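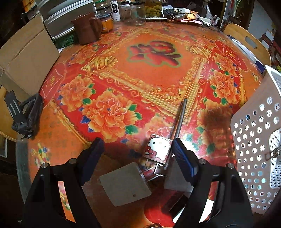

### 3.2 Setup and upkeep of the hand-held gripper

All demonstrations in this paper were recorded with one hand-held gripper, built at our Skavham site and kept in service from March until the end of recording. The tool has two fingers driven by a trigger in the grip, and a camera mounted behind them that looks out between the jaws. An operator carries it to a table, works with whatever is there, and brings it back to the bench at the end of the day. We describe the setup at some length because most of the recordings we had to throw out were lost to small mechanical faults in the tool.

**Figure 3.** View from the tool camera at a household table, with the jaws open. The dark blue pads are on the inner faces of the two fingers, and a screw head can be seen on each finger. A flat gray square plate lies between the jaws.

**Fingers and pads.** Each finger is fastened with screws whose heads face the camera (Figure 3). We chose this layout so that a screw backing out would show up in the recording itself. The pads are glued to the fingers and replaced in pairs. In early trials we replaced only the worn pad, and the tool then closed off center, which pushed thin parts sideways before they were gripped. Pads were changed every 1,000 closings or when an edge began to lift, whichever came first.

**Zeroing.** The opening width is read by an encoder on the trigger shaft. Before each session the operator closes the jaws fully, holds them for a few seconds, and stores that reading as zero. The jaws are then opened to the stop and the second reading is compared with the value on the tool's card. If the two differ by more than 3 mm, the shaft collar is loosened, reset and tightened again, and the check is repeated. Jiahui Yin wrote the checking script, which refuses to start a recording until both readings have been stored.

**Camera.** The camera bracket must be seated so that both fingertips stay in view at full opening. After any work on the bracket we recorded a calibration board and solved for the camera position again. This took about 20 minutes – most of it spent waiting for the glue on the locking screw to set.

**Faults.** Of 1,106 recordings made with the tool, 128 were dropped for mechanical reasons. Slip of the shaft collar was the most common cause, followed by lifted pads. Halfdan Sveinbjörnsson traced the collar slip to a set screw that bore on a round part of the shaft. We filed a flat at that spot and saw no more slip in the remaining sessions. The last repair, on Saturday, October 26, 2019, was to the trigger spring, which had lost enough tension that the jaws no longer returned to the stop.

Every repair was written in a log kept with the tool, along with the number of the first recording made afterward. Readers who use the data can therefore separate recordings made before and after the shaft was filed.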